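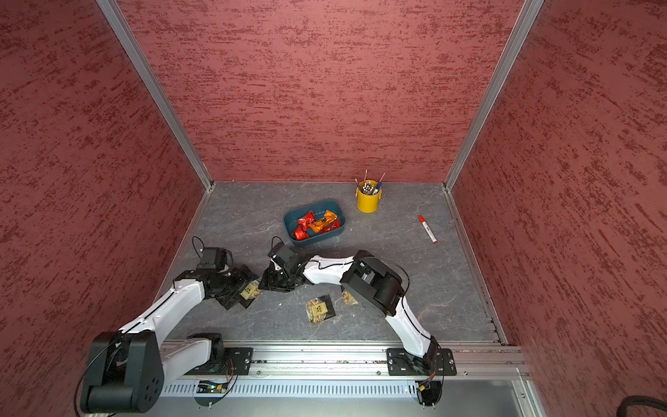

Friday, after lunch. Back on the snack sorting set for the Belwood task, and I think we finally have a routine that doesn't make me want to lie down on the floor. The idea is still the same: packets start loose on the gray surface, get picked up one at a time, and end up in the tray. I've been going back and forth on whether both arms should be allowed to go for the same packet, and the clear ones are what's pushing me toward yes. With the left gripper holding one at an angle and the right one hovering right next to it, you've got a natural spot for a handover, and I'd love the model to see plenty of those (the old Dredumville set has hardly any, and it shows!). The shiny wrappers are a separate headache, more on that below.

Count so far is 103 good episodes. Target is 300, so no, we're not close, but 48 of those are from this morning alone and that's my best run yet. I threw out 5 more. Two were me bumping the leader arm with my elbow, one was a packet that slid off behind the tray, and the other two I just didn't like. Hesitated too long, wiggled the wrist, went back, wiggled again. I know some people keep those. I don't want it learning my dithering.

Things I changed today:

Slower approach on the clear packets. If I come in fast the fingers push the thing along before they close. Coming down steeper helps too.

Pen holder and marker stay in the box as clutter, but I move them between batches now. For the first batch I forgot completely, so those episodes all have them in the same place. Marked in the log as "static clutter", please don't mix them into the Ongate split without checking with me first.

Saving after every episode instead of every ten. Slower, yes, but I lost nine good ones in April and I'm still sore about it.

About the shiny wrappers: I keep wondering if the glare is going to hurt us. The Stefanou checkpoint kept reaching a bit short on red, and with red walls on top of that I'd like a small batch with the light turned down, same starts, same order, just to compare. Will try that next if the left wrist behaves. It was making a faint clicking noise around 2:30 and I haven't found out why. Cable looks fine. Screws feel fine.

To do: label the handovers, wipe crumbs off the floor of the box, buy more packets (do not eat these ones, I mean it).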